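Home About Minutes Newsletter Plot Map Contact

Kevell Street Community Garden – minutes, general meeting 5th February

Held in the back room at the library. Started late, door was locked. Vivek Nigam chairing, me taking notes (sorry for the handwriting, this is typed up from it). Sign-in sheet is in the binder.

Last minutes. Read, one fix – it was the north hose that split, not the south. Approved.

Water bill

Bill came in at $1398 for the season. Higher than last year. Vivek thinks most of that is August, when it didn't rain and everybody watered at noon. Also a slow leak at the standpipe by the gate, which dripped for weeks before it got reported. City will not adjust the bill without a plumber's receipt. We don't have one because Vivek fixed it himself with tape and a new washer.

Discussion of timers. Long. Jelesska makes a two-outlet one that a few people have at home and like. Others said batteries die and then beds dry out with no one checking. Somebody asked why not just water mornings only. Rule already exists, page two of the plot agreement, not followed.

Agreed: buy one timer, try it on the shared herb bed only, look at it again in August. Morning watering rule goes on the gate in big letters.

Plot fees

Proposal to raise the fee. Currently the same as when the garden opened. Objections from the plots along the fence, who say they get shade half the day and shouldn't pay the same as full sun. Counter from the full sun side that they go through more water and pay for it in labor. Went round and round on this.

Vivek suggested leaving the fee alone one more year and covering the gap with the plant sale. Vote by hands, carried. Fence plots still want it noted that they are unhappy. Noted.

Waiting list

22 names. Some of these are old and haven't answered mail. Plan is one more letter, then off the list if no reply by the end of the month. Half plots were raised again – split any plot that comes free into two. Most were for it, as long as nobody currently gardening has to give up ground. Two plots are comming free this spring that we know of, both on the alley side. They'd be the first to split.

Question whether a half plot pays half the fee. Yes. Whether a half plot does half the work hours. No, full hours, since the paths are the same length. Grumbling.

Soil and compost

Soil test results back. Lead is fine everywhere tested. pH high on the alley side, probably the old mortar. Sulfur recommended, to go on before planting. Siregar will deliver a mixed load of compost, price held from last year if we order before the end of the month. Need somebody home to open the gate for the truck. Last time it got dumped across the sidewalk and we had to shovel it in by flashlight.

Compost bins: middle one is full of things that shouldn't be in there. Corn cobs, a whole pumpkin, plastic pots, a sandal. Middle bin is closed until it gets forked out. Please no tomato vines with blight in any bin, bag them and take them home.

Vivek asked if anyone wants to run the bins this year. Silence, then a volunteer for bins one and three but not the middle one.

Seed swap and plant sale

Swap first, sale later in spring. Swap will be in this same room. Bring seed in envelopes with the name and the year on it – last time there was a pile of unmarked beans and no one would take them. Lettuce and onion seed more than a couple years old, please leave at home.

For the sale, tomatoes did best last year, peppers sold out early, squash mostly came home again. So less squash. Goal is 2000 dollars, which would cover the water and the compost with something left for tools. Several people said that's too high. Left as the goal anyway.

Seedling trays can go under the lights in the basement at Nevalon, same deal as last year, they give us the shelf and we give them basil. Trays need to be labeled on the tray and not on the lid, lids get swapped.
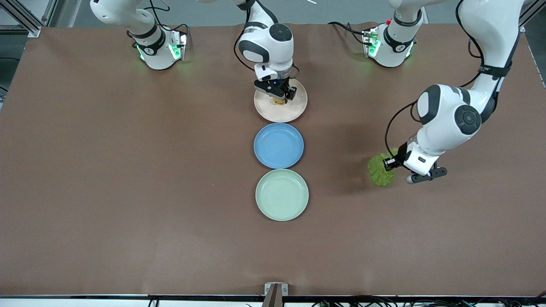
Vivek said that if the trays go down there before the middle of March, the peppers will get leggy again like last year and we'd be better off waiting two weeks. Not everyone agreed. Peppers are slow and somebody always starts them at home in January regardless. Compromise – peppers first, tomatoes two weeks after, basil last of all.

Pricing. Last year 100 of the small pots went for a dollar each and people would of paid more. Going up to two dollars for small, four for large. Herbs in threes at a discount. Cash box needs a new key. Bring your own change if you're on the early shift.

Tools and shed

Shed roof leaks over the shelf where the gloves are kept. Shingles are curling on the one side. Patch it now, proper job in the fall when it's cooler. Two wheelbarrows, one flat tire. Tire has been flat since last year. Will get a solid one so we can stop talking about it.

Shovels keep going missing, then turning up in people's plots behind the beans. Bring them back the same day. Paint the handles orange, there's leftover paint from the gate.

Padlock code changes at the start of the season. New code comes by mail with your plot letter. Don't write it on the shed, which was done.

Fence and gate

Bottom rail rotted at the corner, rabbits getting in there. Wire mesh dug down a foot should stop them. Need a morning and four or five people. Hinge on the gate squeals, neighbor complained, oil it.

Same neighbor says the grape vine is over his side again. He's ok with it if he can pick what hangs over. Vote not needed, everybody said fine.

Work hours

Sheet from last year shows a third of the plots didn't finish their hours. Letter going out with the plot renewals. No fine this time. There was a motion for a fine, no second.

Suggestion to count hours for indoor jobs too – labels, letters, potting on. Agreed, up to half your total.

Other business

Bees. A member wants one hive at the far end behind the currants. One person on the alley side is allergic. Needs more talk, check the city rules first, put on the list for next time.

Bench by the entrance. Slat is broken, don't sit on the left end.

Request for less zuchini left on the porch of the library. They've asked nicely twice.

To do

Vivek – order from Siregar, timer, call city on the water bill one more time even without the receipt
Me – letters to the waiting list, gate sign, work hours letter
Bins – fork out the middle one, still need a person
Fence morning – date to be set once the ground thaws
Labels and tray space – sign up on the sheet in the binder

Meeting ended when the library started turning off the lights. Next one same room, first week of March, please stack the chairs after.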